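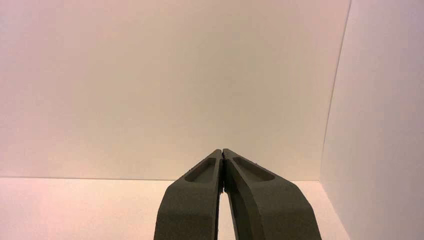
A pale surface with a light pinkish-white tone.

Pale table tops: questions from our customers
Last changed August 7, 2010

Which pale colors do you have?
We have two at the moment. Sulia is a white with a little pink in it, and Arau is a plain cold white. The gray one, Geddes, is finished since February and we do not plan to make it again.

Why does my Sulia top look more pink in the evening?
A light color takes much from the lamp and from the walls. Please put the sample flat on your own table and look at it in the morning and again with the lamps on, before you order. A sample which stands upright against a wall will give you a wrong idea of the color.

How do I clean it every day?
Use a soft cloth, warm water and a small drop of dish soap. Wipe once more with clean water and then dry it. Soap that stays on the top makes a dull film, and many customers write to us that the top is damaged when it is only this film.

What can I do with marks of pencil or ink?
Pencil goes away with a white eraser. For ink, try first the soap and water. If it is not enough, write to Callum Moffat and tell him which ink it is. Please do not use scouring powder or the rough side of a sponge.

I see dark lines after I moved a lamp. Are these scratches?
Mostly not. A metal or rubber foot can leave some of its own color on a pale top. Rub gently with a damp cloth. If you feel the line with your fingernail, then it is a scratch and it will not wash out.

Can I put a hot cup on it?
A cup, yes. For a pot from the stove please use a mat.

How long can the top be?
The longest is 1480 mm. All tops are 32 mm thick, also the small ones.

Can I order a second top later in the same color?
Yes, but between two batches there can be a small difference. Send us the number from the label under the top (for example 2796) and Hamish Chisholm will compare it with what we have in stock.

Do you send samples outside the country?
Yes, by ordinary mail. Write to Neduna with your full address and the name of the color.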